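Review of the Quan Tabletop Handling Kit for Supported Kitchens
Progress report to the Clametti Fund
Prepared by the Pleswood Equipment Review Unit
January 6, 2023

1. Purpose of this report

The Clametti Fund supports the Pleswood Equipment Review Unit to assess the Quan tabletop handling kit, supplied by Fisus, for use in small supported kitchens. These are kitchens attached to day centres and group residences, where meals are made in modest numbers and where several of the people preparing food have limited use of one or both hands. The Fund asked for a report at the midpoint of the grant. It covers work done since the grant began in June, the present state of the trials, spending matters that need a decision, and the plan for the second half.

The question set by the Fund was whether the kit, as sold and without special engineering support, could be recommended to centres as a purchase or a lease. The Unit is not yet in a position to answer. It can report good progress on set-up and teaching, mixed progress on the handling of soft foods, and some concerns about the written material that comes with the kit.

2. What is supplied

Under the standard lease, Fisus provides an arm, a two-finger gripper, a control unit, a work mat, mounting hardware and a licence for the Quan teaching software. Plates, trays and boards are the customer's own. The Unit bought ordinary household items for the trials, on the view that centres would do the same.

The kit was delivered in two shipments. The second, which held the mounting hardware, was late, and the first weeks were used for reading, risk assessment and staff training. Fisus extended the lease at no charge to make up for the delay.

Installation followed the supplier's guide. The guide is clear on fixing the base and on electrical safety. It is much less clear on cable routing, and staff had to ask the supplier how much slack to leave at the wrist. Fisus replied promptly and has agreed to add a page on the subject to the next edition. Staff now check the run of the cable before each session, and this check has been written into the draft operating procedure.

3. Progress against the work plan

3.1 Set-up and teaching

This part of the plan is complete. Staff with no background in automation were able to teach the arm a simple movement after one training day. Teaching is done by leading the arm through the motion by hand and saving it at chosen points. The software is plain in its layout, although some of its error messages are given only as codes and the code list is kept in a separate document.

Saved movements can be copied and edited. The Unit found this useful when the position of a tray was changed, but the editing screen does not warn the operator if an edited path would pass too close to the table. Fisus has been asked to treat this as a safety matter.

3.2 Rigid and semi-rigid items

This part of the plan is also complete. Cups, closed containers and packaged goods were handled to a standard the Unit considers suitable for a supervised kitchen. A full account will be given in the final report, and no further trials are proposed.

3.3 Soft foods

Work on soft foods is under way and takes up most of the Unit's time at present. The Unit has logged 532 attempts in this part of the plan. Of these, 429 met the acceptance standard, which requires that the item be lifted, moved and set down without tearing, visible crushing or loss of any part. The work plan calls for 600 attempts before results are reported by food type, and the Unit asks that the present total not be quoted as a finding.

The sandwich task was chosen after discussion with the centres, who named it as the item most often made and most often dropped. The task begins with a sandwich on a plate and ends with it on a cutting board. The arm must come in from the side at a low height, close on the bread with enough force to hold both slices together, and clear the rim of the plate as it lifts.

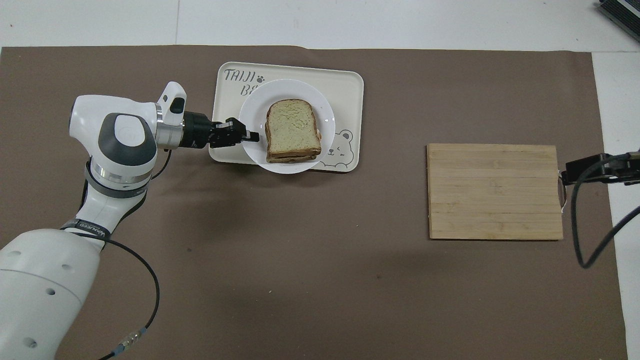 Figure 1. Sandwich task: gripper fingers beside the bread, just past the plate rim. Cutting board at right.

The approach is the most sensitive stage. A path set a little too high closes the fingers on the upper slice alone, and a path set too low brings them against the plate. The kit's standard fingers are narrow for this work. They leave marks in fresh white bread at the lowest force setting that will still hold it, while firmer breads are handled well. Fisus sells a wider, padded fingertip as an option, and the Unit has asked to borrow a pair before considering a purchase.

Plate position also matters a great deal. The kit will return to a taught point very closely, but it will not look for a plate that has been moved. In a working kitchen, plates will be moved. The Unit has been testing simple ways to bring the plate back to a known place, including the use of a tray as a locator. A shallow tray is easy to clean and familiar to kitchen users. It does not, however, stop a plate from being set down off-centre, and a raised ring or a set of pegs may be needed.

3.4 Use by kitchen users

This part has not started. It depends on the soft food results and on approval of the operating procedure by the centres. The Unit had planned to begin before the midpoint and regrets the delay. Two centres have confirmed that they still wish to take part.

4. Cleaning and food safety

The supplier describes the gripper as suitable for use near food. The Unit asked for the basis of that claim and was sent a statement on the outer surfaces only. The statement does not deal with the gripper's ribbed body, where crumbs and spreads may collect, or with direct contact between the fingers and food. Until a fuller answer is received, food handled in the trials is being thrown out at the end of each session and none is served.

The Unit has drafted a cleaning routine using a food-safe wipe and a soft brush. It adds several minutes to the end of a session. Centres have told us that this would be acceptable once a day but would be hard to fit in between meals. A removable cover for the gripper body would help, and Fisus has been asked if one is planned.

The work mat has performed well. It lies flat, gives the plate and board a steady surface, and can be wiped down in place. It does pick up light scuffs, and a replacement price should be included in any lease quoted to centres.

5. Supplier support

Support from Fisus has been courteous and generally quick. Questions sent by email were answered, and a remote session was arranged when the Unit had trouble restoring a saved program. The Unit has some concern that the level of support offered to a reviewer may be higher than that offered to a small customer. It will therefore ask one of the participating centres to place its own enquiries during the second half of the grant, and will compare the replies.

The printed manual needs revision. Several drawings show an earlier version of the gripper, and the section on emergency stops is placed near the back. The Unit has prepared a one-page stop and restart card in plain language and has shared it with the supplier.

6. Budget

Spending is within the approved amount. The training line is slightly underspent and the consumables line, mainly bread, is slightly overspent. The Unit requests permission to move funds between these two lines. It also requests permission to buy the padded fingertips if the loan is refused. No increase to the total grant is sought.

7. Risks

The main risk to the timetable is the outstanding answer on food contact. If it is not received, user trials could go ahead with wrapped items only, and the final recommendation would be limited to match. A second risk is the marking of soft bread, which may prove to be a limit of the standard fingers. The Unit does not consider either risk serious enough to pause the work.

8. Work planned for the second half

The remaining soft food attempts will be finished first, with the order of breads set in advance so that results can be compared. Trials of plate locators will run alongside. Once the operating procedure has been approved, user sessions will begin at the two centres, with a trained staff member at the stop control throughout.

The Unit will also prepare a cost comparison between lease and purchase, including training, cleaning time and replacement mats and fingers. Centres have asked that this be given as a yearly figure, and it will be set out in that form in the final report.

9. Decisions requested of the Fund

The Fund is asked to approve the transfer between budget lines described in section 6, to approve the conditional purchase of padded fingertips, and to accept a later start for the user sessions. A written reply before the user sessions are scheduled would be appreciated.

Contact the Pleswood Equipment Review Unit | © 2023 Pleswood Equipment Review Unit | Back to top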